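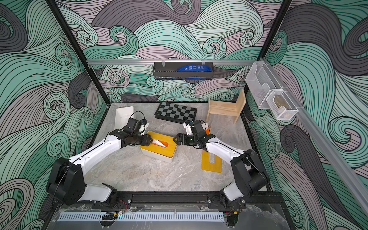 Mint green and gray waves, back wall and both sides.

2019-01-28
Restocked the shop this morning. The oatmeal bars are back, and so is the unscented hand balm in the 2 oz tin.

The balm is a new batch with a small change. Kuipers stopped carrying the beeswax I was using, so I switched to the pellets from Ondum. They melt a little slower and the balm sets firmer. If you keep it in a cold bathroom, warm it in your hand for a minute first.

Same oils as before — sunflower, jojoba and a bit of castor. No nut oils in the balm. People ask every week, so I've added it to the label.

The lavender bars are still curing. I cut them late and they need the full time on the rack. They go up in February.

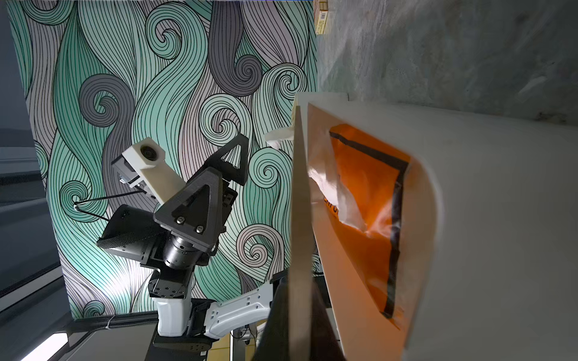
Closer in on the curls.

Someone asked if the oatmeal bar works for shaving. It doesn't hold a lather long enough. The Wuditen clay bar is better for that, and I have 9 of those left.

Shipping: I drop off orders on Tuesdays and Fridays. Order 409 came back to me with a bad address. If that's yours, send me a message and I'll mail it out again.

I'll have a table at the Domberg winter market next month. Bars are 4 for the price of three there, cash or card. I can't hold things ahead of time, but I'm bringing plenty of the oatmeal.

Also bringing the end pieces. They're uneven and some have soda ash on top — it rinses off the first time you use them.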